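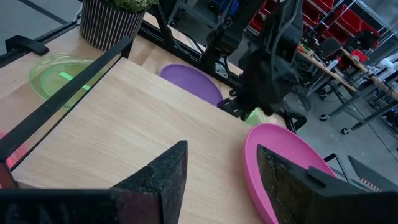 Right wrist view, plates out on the table, pink one nearest the gripper.

2026-06-15, plate-to-shelf, wrist-view ablation

Good day on the bench! Reran the full comparison with the new crops and the wrist-only policy is far better than I had it down for. Out of 92 rollouts with both views we lost very few, which we knew from December, but the wrist-only version got through 49 in a row before I stopped it to swap checkpoints. Same Vavesik weights underneath, same action chunking, only the fixed view masked out.

What I think is going on: the rim. Once the fingers are close, the curve of the plate tells the policy almost everything about grasp angle, and the fixed view mostly adds latency. I went back through the attention maps and they sit on the rim nearly the whole approach. Lovely plots, they're in the Piletti folder.

Where it still needs the fixed view is placing. The policy has to know where the shelf edge is before it lifts, and from the wrist it finds out late. All 3 of the hard failures I logged were on the place, never the pick. Translucent green also grasps a bit later than pink, need to check if that's real or just my lighting seed.

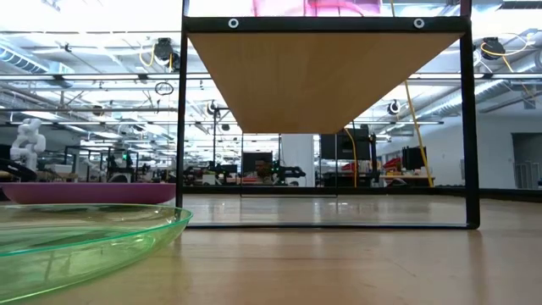

Valente read the draft of this and wrote back that masking a view at test time and training without it are two separate experiments, and that I only ran the first. Fair. Would also like to see the same thing on the Skumorov baseline before anyone gets excited.

So, queue for tonight: train 2 seeds wrist-only from scratch, same data. Keep chunk length fixed. Still excited, sorry.

Crop script is committed, old one is in attic/.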